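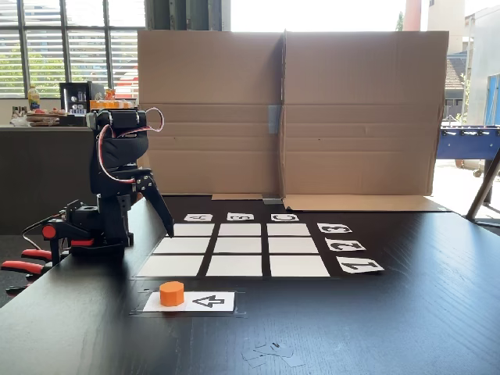
# Plarkmont Responder Accounts

First-person accounts from people who worked through the Plarkmont flood and the long months after it, gathered for anyone who trains, supports or studies crisis counselors. There are 248 accounts in this release, and they are wonderful to read - frank, odd, sometimes very funny.

## What's in it

- `accounts/` - one text file per account, edited by Rhona Nisbet for names and places only
- `themes.csv` - up to 6 theme tags per account (sleep, guilt, family, going back to work and so on)
- `lessons/` - short practice notes by Zineb Cherkaoui, written for new peer supporters

Start with the dispatchers! They get left out of so many disaster collections, and theirs are some of the richest pages we have.

## How it was collected

Speakers talked with an interviewer for as long as they liked, then read their own transcript before signing off. Jozef Mulder and Raelene Paewai did the tagging separately and talked through every mismatch. In 3 accounts they still disagree, so both sets of tags are kept.

## Please note

Several accounts describe deaths and injuries in detail. Check the `content_note` column before using one in a class. Please don't try to work out who a speaker is, even if you know the town well.

## Coming next

Maarten Wuyts is translating the lessons into Dutch, and we'd love more readers for the drafts.

Last updated: April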